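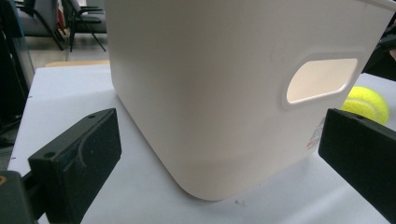
Foro Espacio y Exploración > Misiones > Asteroides
Tema: ¿Alguien más sigue lo de Clundden? El retorno de muestras se nos va a otra década

nebulosa_pepa escribió:
Buenas a todos, abro hilo porque en el de lanzamientos nos estábamos yendo por las ramas. Me acabo de tragar entera la charla de Monique Bodin sobre la sonda Clundden y tengo sentimientos encontrados. Por un lado, ¡qué maravilla de cápsula! Por otro, han cambiado el plan de recogida y ahora quieren traer 80 gramos de regolito en vez de los 181 que prometían al principio. Menos de la mitad. Y lo soltó así, de pasada, entre una gráfica del paracaídas y otra del escudo térmico.
¿Soy yo la única que se ha quedado con cara de tonta?

tornillo_suelto escribió:
Pues a mí 80 gramos me parecen una barbaridad, qué quieres que te diga. Con mucho menos hay laboratorios que llevan años publicando. Yo prefiero que traigan poco y que llegue bien sellado a que se pongan ambiciosos y se les quede la tapa abierta por una piedrecita.

Marga_K2 escribió:
Ya, pero no es solo la cantidad. Si recortas masa recortas sitios de muestreo. Antes iban a bajar dos veces, una en la zona clara y otra en el borde del cráter Gudholm, y ahora solo queda la primera. La del borde era la interesante, que es donde podría haber material de debajo.

nebulosa_pepa escribió:
Eso, eso, gracias Marga, que yo lo he explicado fatal. Lo de Gudholm es lo que me duele. Llevo desde que anunciaron la misión dando la lata en casa con el dichoso cráter (mi hija ya le dice "el cráter de mamá").

orbitador58 escribió:
Perdonad que meta baza, pero lo de bajar dos veces nunca estuvo aprobado del todo. Gaëtan Barbier lo contó en la entrevista de mayo: el segundo descenso dependía del combustible que sobrara después de la inserción. La gente se quedó con el dibujito bonito de la nota de prensa y lo dio por hecho.

Marga_K2 escribió:
Orbitador, no estoy de acuerdo. En el documento de diseño el segundo descenso sale como objetivo principal, no como extra. Que luego Barbier lo rebajara en una entrevista es otra cosa. A eso en mi pueblo se le llama ponerse la venda antes de la herida.

orbitador58 escribió:
¿Qué versión has leído? Porque hay 2 y en la segunda ya venía como opcional.

Marga_K2 escribió:
La primera. Vale, ahí me has pillado, esta noche busco la otra. Pero sigo pensando que lo vendieron mal.

luisillo_apogeo escribió:
Hola, soy nuevo, llevo meses leyendo sin escribir. Aprovecho para preguntar una cosa que no entiendo: ¿por qué hace falta un laboratorio de recepción nuevo en Drandum si ya está la sala limpia de Ferrand? En la charla lo mencionan y pasan a otra cosa.

tornillo_suelto escribió:
¡Bienvenido! Por lo que yo sé, Ferrand se queda con el análisis y Drandum solo abre la cápsula y reparte. La idea es que no pasen más de 24 horas desde el aterrizaje hasta que esté todo en nitrógeno, y Drandum cae mucho más cerca de la zona de caída. Lo que no tengo claro es quién hace el catálogo.

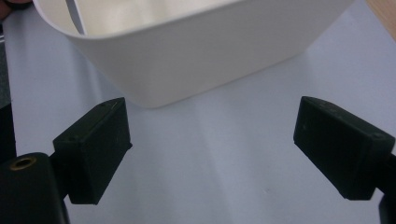
Cubeta blanca, vista desde arriba

nebulosa_pepa escribió:
El catálogo lo hace Ferrand, lo dijo Bodin en las preguntas del final. Eso sí, la mitad del material se guarda sin tocar para los que vengan detrás con instrumentos mejores. Ahí me la gané otra vez, mira. Me parece de una generosidad tremenda guardar algo para gente que igual todavía está en el instituto.

orbitador58 escribió:
Guardar la mitad de 80, claro. Echa cuentas de lo que queda para repartir ahora entre todos los equipos. Va a haber bofetadas por cada miligramo.

tornillo_suelto escribió:
Hombre, bofetadas hay siempre, con 80 y con 800.

Marga_K2 escribió:
Vuelvo con los deberes hechos. Orbitador tenía razón, en la segunda versión pone "opcional". Está en una nota a pie de tabla, con una letra para hormigas, pero está. Retiro lo de la venda y mantengo lo de que lo vendieron mal.

luisillo_apogeo escribió:
Gracias por las respuestas. ¿Alguien tiene el enlace a la charla con subtítulos? Mi francés no da para tanto.

nebulosa_pepa escribió:
Te lo mando por privado, que aquí el foro me lo corta. Empieza por el minuto 24, antes es todo presentación y agradecimientos.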